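古い社内報の電子化 8月分進捗報告

お世話になっております。助成いただいている「ブロヴィーネ町工場資料保存」の8月分をご報告します。結論から申しますと、予定より少し遅れています。遅れの大半は、創刊号の編集後記が面白すぎて読みふけってしまったことによるもので、この点は作業工程表に欄がありませんでした。

スキャンを終えたのは45号分です。ページ数にすると800枚近くになります。昭和の社内報は紙質が悪いうえ、当時の担当者がホチキスを信奉していたようで、1冊あたりの針の数が本文の読みごたえを上回る号もありました。針を外す作業は先月の見積もりに入っておらず、今月から別の行にしてあります。

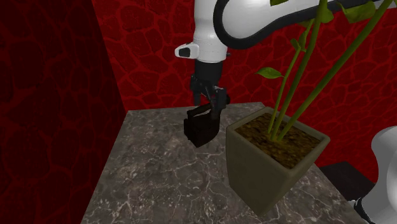
文字認識については、ラノヴィク社のソフトを試用中です。活字の記事はほぼ読めますが、手書きの俳句欄になると急に前衛詩が出力されます。「夏の川」が「頁の皿」になった句などは、原作より良いという意見もあり、校正の手が止まりがちです。規則どおり原文に戻しました。

欠号は3号分残っています。うち2号分は、倉庫の移転時に取引先のスケルタルド社へ箱ごと渡った可能性があり、先方に照会しています。返信は「確認します」で止まっており、こちらの催促も「ご確認いただけましたでしょうか」で止まっています。

支出は予算内です。ただし中性紙の保存箱が値上がりしたため、消耗品費から除湿剤の分を回しました。梅雨が明けてからの変更なので、影響は小さいと見ています。

来月は残りの号のスキャンと目次データの入力を進めます。俳句欄の校正は最後に回します。次回の報告には、欠号の件の回答を添える予定です。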